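开场（先别放片子，站到台前来说）

大家下午好！我知道午饭之后的这一场最难熬，所以我先问一个问题：在座各位，有谁报过一日游，回家以后最记得的是车上那段路？请举手。（等一等，让大家互相看看。）

我每次问都有人举手，每次我都特别高兴，因为今天讲的就是那段路。题目叫“从酒店门口到景点门口”，讲我们在维科恩斯特峡湾线——临时改一下，念成“峡湾线”就行，全名太绕口——怎么把接客和车程做成行程的一部分。

先交代背景。我们这家小旅行社叫Sisonier，做的是山谷水电站和老船闸的一日游，早上从城里各家酒店接人，傍晚送回来。车是向Wikström租的，司机也是他们的，跟我们跑得最久的是Edvin Eklund。他今天没来，他在开车。（这里会有人笑，别急着往下念。）

第一部分：接客

以前我们的接客表是按地图画的，哪家酒店近就先去哪家，看上去很顺。后来Linnea Kvam跟了整整一个星期的车，坐在最前排，拿本子记每一站的人是怎么上车的。她回来跟我说，表上最近的那家酒店门口不能停大客车，客人要拖着包走到下一个路口，老人走得慢，全车都在等。

我们就把顺序倒过来了。先去最远的、门口最宽敞的那家，把容易的站排在前面，车里先有了人气，后面上来的客人一进门就有人跟他打招呼。这个变化小得不好意思拿出来讲，可是我真的很喜欢！

给同行的具体做法，讲慢一点，有人会记：

接客时间写成一个准点，别写区间。写“七点半到八点之间”，客人七点半就站在风里了。
确认信里写清楚站在哪扇门。大酒店有好几扇门，前台说的“门口”和司机说的“门口”常常是两回事。
前一天傍晚发一条短信，只写时间、门、车身颜色，别的统统不写。

（如果有人问为什么不用手机软件显示车的位置：我们试过，客人盯着屏幕，错过了眼前的车。可以讲，但别讲太久。）

第二部分：路上

从最后一家酒店到水电站，老路线是一口气开到底。导游从上车讲到下车，年份、吨位、坝高，一样不落。Raili Seppälä是我们最好的导游，她自己提出来要少讲，我当时还舍不得，她肚子里的故事实在太多了。

她的办法是把车程分成3段。第一段不讲水电站，讲今天怎么过，几点吃饭，厕所在哪里，哪里可以坐下来。第二段安静，音乐也不放，让大家看窗外。第三段，等车拐过最后那个弯，能看见水面了，她才开口讲这座坝是怎么来的。

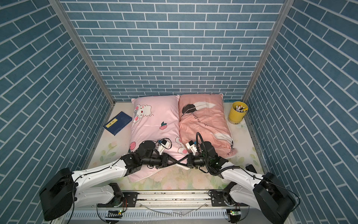
第二段安静，一开始我们都很紧张。车里没人说话，新导游会觉得自己没在干活，手就往话筒上伸。Raili带新人的时候有个规矩，安静那一段，话筒交给司机保管。Edvin很乐意，他把话筒放在驾驶座旁边的小格子里，谁要都不给。

效果呢？到了第三段，大家是坐直了听的。有人开始往前探身子问问题，问得还特别好，比如水位低的年份船怎么过，当年建坝的人住在哪里。这些问题以前都是在回程路上才冒出来，那时候已经没法带他们去看了。

第三部分：到了以后

这里要讲得兴奋一点，这是我最想讲的。

我们原来的安排是全程跟队，导游举着小旗子，从入口走到出口。现在改成前半段跟导游，后半段自己逛。跟导游的部分去机房，那里机器声大，必须戴耳机，也必须有人带。自己逛的部分在展厅，有模型、老照片，还有一间小放映室，循环放一部短片。

Oda Lindholm负责展厅那一块的配合，她跟水电站方面商量，把短片的开始时间印在门票背面。就这么一行字！以前客人走到放映室，片子正放到一半，探头看一眼就走了。现在他们会掐着时间回来，坐下，看完。

楼梯也要提一句。展厅到观景台有297级台阶，电梯在另一头，标识很不起眼。我们在出发前就告诉大家两条路都有，自己挑。喜欢爬的人很得意，不爬的人也不用在楼梯口临时做决定。

（这里喝口水，看一下时间。如果已经超了，跳过下面关于午餐的一段。）

午餐：我们和坝下的小餐馆Vonov合作，菜单前一天定好。鱼汤和素菜汤二选一，面包随便拿。别小看提前点餐，它省下来的时间正好够大家走到下游那座老桥上去。老桥在宣传册上一张照片都没有，可是客人寄回来的明信片上最常写到的就是它。

第四部分：我们做错的事

讲真话，别美化。

第一件，车太大。旺季我们贪心，换过一次大车，结果山路上会车要倒车，后排客人晕得厉害。后来一车最多27位，再多就分两车走，中间错开，不在展厅挤成一团。

第二件，耳机。我们换过一批Gemix，声音很清楚，但是我们没买够备用电池，有一天下午机房里一半的人什么也没听见。Gudrun Rustad当时是领队，她站在机房外面，把整段讲解凭记忆又讲了一遍，一个字都没抱怨。这个故事她本人允许我讲。Gudrun在第二排，请给她一点掌声！

第三件，问卷。我们印了3000份问卷，一页正反面，车一颠，谁也写不了字。现在回程路上导游走一圈，只问一句：“今天哪一段您会讲给家里人听？”回答记在本子上，星期二开会的时候大家轮流念。

收尾

回到开头举手的各位，散会以后请来找我，我想听你们说说那是哪一段路，坐的哪一边，窗外是什么。我收集这个，收了好几年了。

接客表的样张放在门口的桌子上，可以拿走，可以改，不用写我们的名字。

提问时间留够。第一个问题如果冷场，就请Raili站起来讲那次浓雾天的第三段，水面一点都看不见，她是怎么讲的。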